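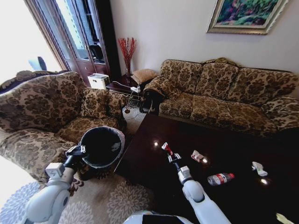
Photo: Futbridge / supplied

Ganau's postponed vote is a cancelled vote

By Teodora Hodžić
10/9/19

Third delay now. First it was the rains, then the voter rolls, and since last week it's "the security environment", whatever that covers. The people of Ganau were supposed to choose a new parliament in August. They're still waiting, and the governments that usually have plenty to say about this sort of thing have gone very quiet.

I don't think we should call it a postponement any more. A postponement has a date on it. This one has a press release.

The official line, for anyone who hasn't been following. There are 1,660 polling stations to staff and the electoral office says it can't guarantee all of them. Fine. Could be true. But the same office staffed every one of them for the constitutional referendum, the one that gave the president the power to appoint provincial governors, and it did that with less money and seven weeks' notice. Nobody in the palace worried about the rains then.

What changed is the polling. Or the guesswork that passes for polling over there. The ruling bloc was on track to lose its majority in the 111-seat chamber, maybe not by much, but enough that somebody else would get to chair the budget hearings. And the budget hearings are where the Grundivine contract would come up.

Grundivine, if you missed it, runs the port at Fontana on a lease that parliament has never seen in full. Dockworkers have been asking for the thing to be published for two years. So have the fishing co-ops, who lost half their moorings. When 4,000 people marched along the harbour in August the minister called them a "seasonal gathering". A seasonal gathering! They had a brass band and a petition. The petition was recieved at a side door and that was the last anyone heard of it.

I've had the argument put to me, by people I respect, that Ganau is fragile and that a bad election is worse than a late one. I get it. I grew up with neighbours who would not vote in the same hall as each other. A rushed ballot with half the ballot boxes missing can set a place on fire, and the people making that argument aren't fools or paid to say it.

But look at who's being asked to be patient. Not the president, he's in office. Not the governors he appointed, they're in office too. It's the voters, and the opposition parties who are burning through rent and phone bills for a campaign with no end. Two of the smaller ones have already let their staff go. Leave it another six months and there'll be no one left to run against, and then I'd expect the rolls to be fixed very quickly.

Turnout last time was 63 percent. In a country where some people walk half a day to vote. You don't get to tell those people their not ready.

So what should Canada do, seeing as we pay for a decent slice of that electoral office? Start by asking for a date. In public, in writing. Tie the next payment to it – the office's payment, not the clinics, leave the clinics alone. Ask for the Fontana lease to be tabled before the vote. And send observers early, now, while the rolls are being "cleaned", instead of flying in a planeload for the last weekend to stand around in vests.

Ottawa's statement so far runs to four sentences and uses the word "encourage" twice. The foreign minister is due to take questions when the House is back, whoever that turns out to be after our own election. Which is going ahead on schedule, by the way. I'd like somebody to ask about Ganau in the first week.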